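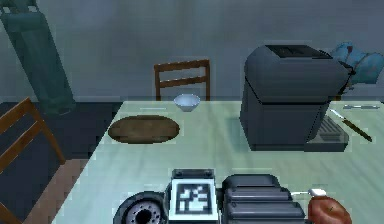
# Coffee corner, take one

Hi all! I promised Natalie Sowerby I'd put up something from the Entwistle practice sets before January got away from me, so this page is it. It's a gallery of one for now (I'll keep adding as I clean up my folders), but I have plenty to say about it, and I know some of you are just starting out with the remote rig and want to know what it's like.

**Coffee machine, bowl, board, knife, apple.** The simulated kitchen table we call Narton, from the arm's own side of the table. The round joint and the marker plate are down at the bottom, and yes, that's pretty much how much of the near table you lose to the arm while you drive it.

## What I was doing all month

Teaching by remote control, basically. I hold the controller, the arm in the simulator follows my hand, and every move gets saved so the model can learn from it later. One try from start to finish is one demo. The goal Arne Nolte set for the whole group is 3,000 demos across all the table setups, and my share of the Narton table was 102. It was supposed to be 100, but I lost track near the end and did two more, and I'm not throwing them out!

The job on this table is "bring the bowl to the coffee machine." Sounds like nothing. But look at where the bowl is, way at the back with its rim a little over the far edge of the table, and there's a chair right behind it. If you come in too fast from the front you shove the thing off the table, and then you get to hear the little reset chime again. I heard it a lot. Amber Dunmore sits next to me and has started humming it.

## How I drive it

I tried it three different ways, and this is what stuck:

- Lift first, then travel. I used to slide the gripper low across the table because it felt quicker, and all I did was bump the drip tray.
- Come down on the bowl from above and a bit from the left. The brown oval thing near the corner is flat, so you can pass over it without worrying much.
- Slow down for the last bit. Not for the whole trip, or your demos get really long and Arne sends you a note.
- Let go of the controller for a second before you close the fingers. My hand shakes when I've been at it a while and the arm copies every shake (it's a very honest student).

Barry Treloar does it the other way around. He comes in from the right, over the back of the coffee machine, and he's faster than me, which is annoying. We talked about whether we should all do it the same way and decided no. Mixed styles are fine as long as each demo is clean by itself. If you pause in the middle to scratch your nose, toss it and go again.

## Hand-guiding vs. the controller

Somebody asked at lunch if I liked this better than grabbing the real arm and walking it through the motion. Kind of? With the Brenlow arm in the lab I can feel the weight, and I get a grasp right on maybe my second try. In the simulator I've got only my eyes, so depth is hard. That knife by the coffee machine fooled me every time, I kept thinking it was closer to the arm than it was. On the other hand my shoulder doesn't hurt after an hour, and I can reset the table with one key.

My routine ended up being 50 demos before lunch on a good day, then checking them in Nunach, then a walk. Checking is boring but please do it. I found a bunch where I'd hit record late and the arm was already halfway to the bowl.

## Coming up

Next I want to try the apple, since it's so close to the arm's starting spot that you have to back up before you can even get at it. Wayne Kershaw says he has a trick with the wrist turned sideways. I'll believe it when I see his demos.

If you've got your own table shots, send them over and I'll add them with your name. Short notes are great, long ones too. And Natalie, I still need the new controller strap, the old one is held together with tape!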